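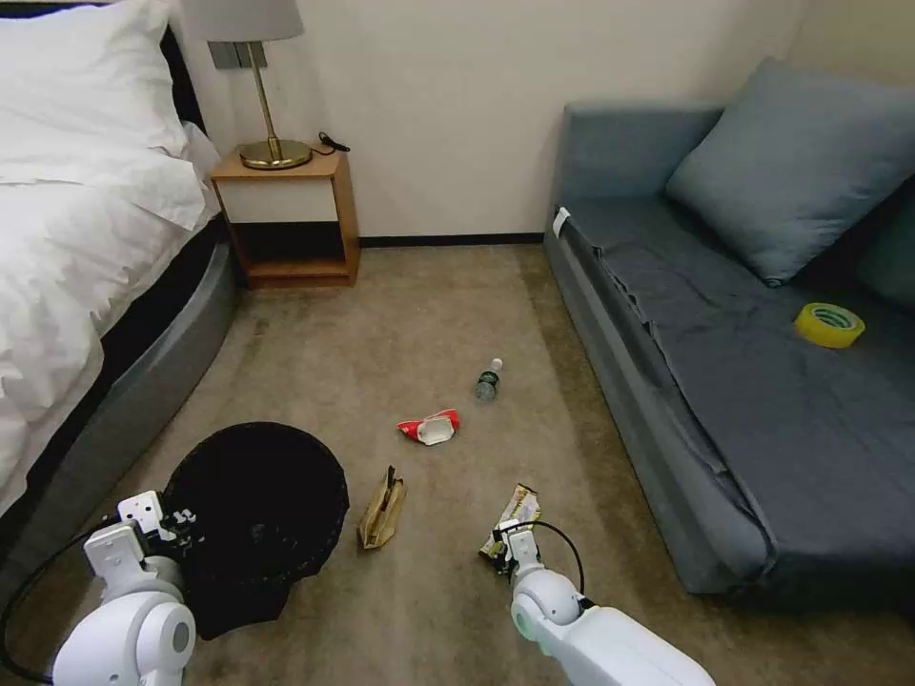
Nullness is a comment moderation tool for people who run public pages on social networks. It connects to the page, reads each new comment, and either leaves it alone, hides it, or puts it in a queue for a person to look at. I have used it since March on the page of the Flimthorpe news site, where I share moderation duty with Jirayu Phuthong and Dorottya Barta.

Our page is small, but the comments are not always friendly. A post about a road closure gets a handful of replies. A post about the school board election or a council recall can get up to 400 in one evening, and part of that is name-calling, copied slogans, and links to sites we would never send a reader to. Before Nullness we used the filter built into the network. It caught swear words and very little else.

Setup

You sign in, pick the page, and give Nullness permission to read and hide comments. It does not ask for permission to post, which I liked. After that it pulls in your last 2000 comments and asks you to mark a batch of them as fine or not fine. The more you mark, the better the first week goes. I did part of the batch and stopped, and I had to go back and finish it when the queue filled up with people politely disagreeing about parking.

The rules page is plain. You can set rules for threats, slurs, spam links, repeated posts, and personal attacks, and each one has its own strength slider. You can also add your own word list. Ours is mostly local — nicknames for council members that sound harmless unless you live here.

How well it sorts

Spam is the strong point. Copied posts from throwaway accounts were hidden within seconds, and I found very few mistakes when I went back through them. Slurs with odd spelling were also caught most of the time.

Political arguments are harder for it. During the recall vote Nullness flagged 684 comments as personal attacks. Dorottya and I read through the whole list over several evenings, and a good share were ordinary criticism of elected officials. "She should resign" was flagged. "He lied about the budget" was flagged over and over. You can lower the slider for that rule, but then it starts missing attacks on other commenters, which are the ones we want gone. There should be separate settings for public figures and private people. I wrote to support about it, and Benedek Farkas wrote back the next morning to say it had been requested before. He gave no date.

Sarcasm gets past it completely. I did not expect otherwise.

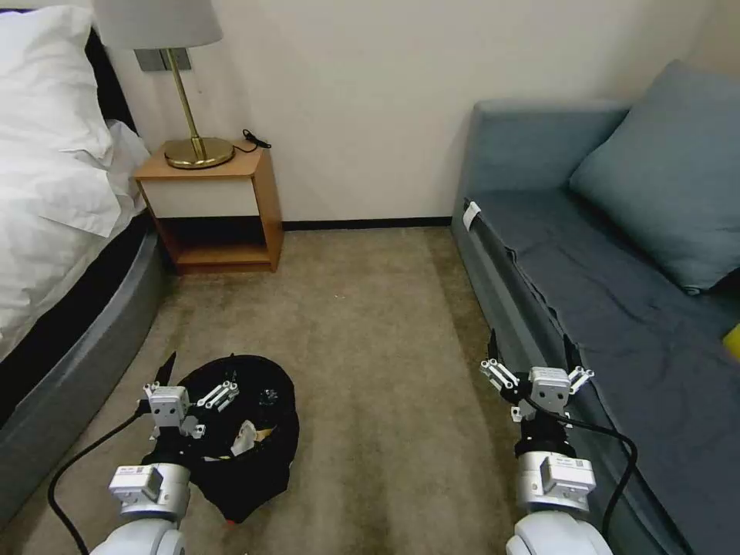
BANS AND APPEALS

Nullness can suggest a ban after repeated violations, and you decide what "repeated" means. We left it at the default and turned off automatic bans. Every suggestion comes with a list of the person's hidden comments and the rule each one broke, so when someone emails to complain we can answer with something specific. One regular reader, Etelka Gál, asked us why she had been muted, and it took me a minute to find the comment, see that it was quoting somebody else, and undo it.

The appeal form is weaker. It is a single text box, and the confirmation email reads like a legal notice. You cannot change the wording unless you are on the higher plan.

The log is good. It shows who hid what and at what time, and it can be exported as a spreadsheet. With three people sharing the work, that has settled a few arguments.

Phone app

Slow. The queue takes a long time to load and sometimes shows comments that Jirayu has already cleared. I do most of the work on a laptop for that reason.

Compared with Zoltico

We tried Zoltico for a month last year. It is cheaper and the phone app is much better, but it only works from word lists, and it had no record of past decisions. For a page that rarely touches politics it would probably be enough.

Rating

I would give Nullness 4 out of 5. We renewed at the basic plan, which covers 2 pages, and I plan to put the site's second page on it before the next election. Anyone signing up should finish the whole training batch first and keep automatic bans off until they have read a week or so of the log.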